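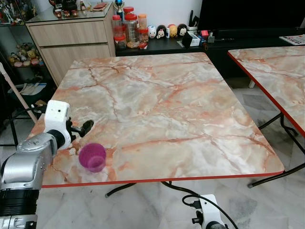

T. R. Maunsell

Notice to Growers of the Clarnura District

The Office of the Cellar Registrar advises that the Paewai block has been returned to the register as a bearing vineyard, and that the entry of last winter declaring it extinct is withdrawn.

Growers will recall the circumstances of that entry. The block had not been pruned for 18 seasons. The Registrar's inspector attended on a Thursday, walked the rows from the river gate to the pump shed, and recorded dead wood throughout. A certificate was issued in the usual form and a copy nailed to the strainer post. No objection was received within the period allowed.

In March the weighbridge at Clandorell recorded a delivery of 500 kilograms of black grapes, origin Paewai. The docket was in order. It bore the correct block number and the grower's mark, a small leaf with one corner folded, which had last been used by a family that left the district when the cannery closed. The weighbridge operator stated that the bins were on the platform when she came on shift at 4 in the morning, and that the fruit was cold and very clean. She did not see a truck.

The Registrar wrote to Clandorell directing that the fruit be held. The letter arrived after the fruit had been crushed. The winemaker replied that he could not leave grapes of that quality standing in the sun while an office made up its mind, and the Registrar has noted his tone.

A second inspection was arranged. The inspector found the copy of the certificate still on its post and the rows behind it much as before, grey and split, with the wires down. He was directed to cut into the wood. He cut into 8 vines and found each of them green.

It was then open to the Registrar to treat the delivery as an irregularity. The regulations provide for fruit from an unregistered block. They provide for fruit wrongly described, and for fruit that has been stolen. They make no provision for fruit from vines that bore no leaf in the season of its picking, and legal advice on the matter was returned with the fee refunded.

The wine was meanwhile pressed and put to barrel. In August it was presented for classification under the name Oltomance, which appears in the old books as the local word for a grape nobody has since been able to identify. The tasters were not told its origin. Their sheets are held at this office and may be inspected by appointment. Two of the sheets give a mark. The third is a letter, four pages long, addressed by the taster to his mother, describing the kitchen of a house on the river flat and the sound of the bins being stacked outside it before daylight. He has asked for its return. The Registrar is obliged to retain it.

Having considered these matters, the Registrar is satisfied that the block is bearing — within the ordinary meaning of the word — and has amended the register accordingly. The levy for the current season is payable. An account has been posted to the last known address of the grower.

Payment was received by return mail, in full, in coins withdrawn from circulation. A receipt has been issued. Growers with blocks adjoining Paewai are reminded to keep their gates unlocked during vintage.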